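Home Forum Ask Tags Log in

Left finger pad slipping after the laundry cell was moved

Larysa Demchenko

We run a two-arm robot on a washing machine cell. Since we shifted the cell in July the left gripper lets go of soft items near the drum opening. Right arm is fine. I have run the arm calibration 3 times with no change. The controller is a Drodov and the pads have done 2,000 cycles. The basket goes on the floor in front of the machine and the door is swung right back before either arm moves.
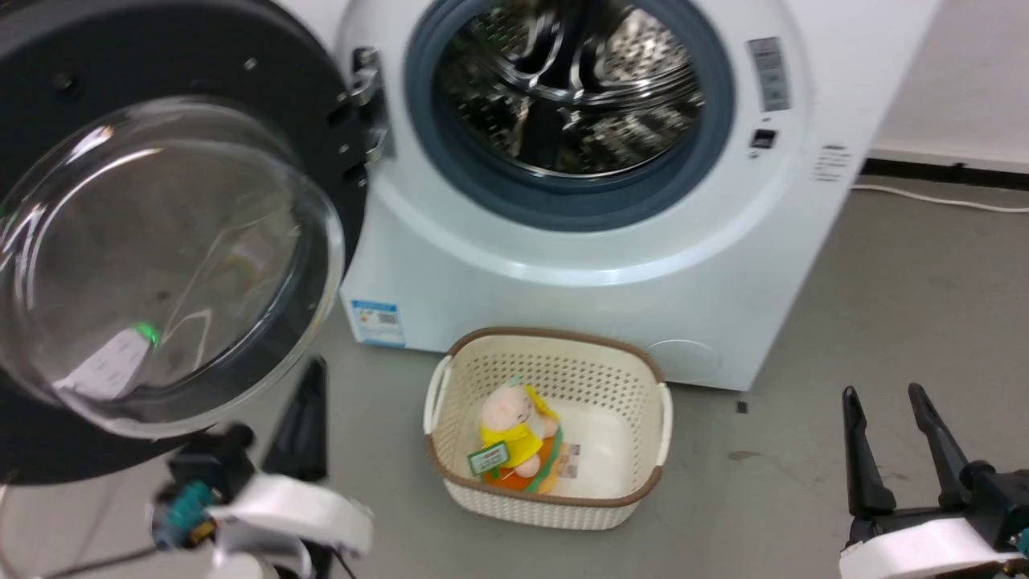 Door open, basket in front, grippers at the bottom left and right.

Has anyone had this on one side only?

Arsen Bondarchuk

Check the pads first. At 2,000 cycles ours were polished smooth. Wipe them with a damp cloth, let them dry and try the same item again. If it still slips, fit new pads and redo the finger zero with the gripper closed. The arm calibration doesn't touch that value. Ours had drifted to 107 and the other side was still at 0.

Also re-teach the door position. A small shift of the washer on a concrete floor is enough to put the left arm too near the door.

Solomiia Vakulenko

Same here, it was a loose plug at the wrist. Push it in and see.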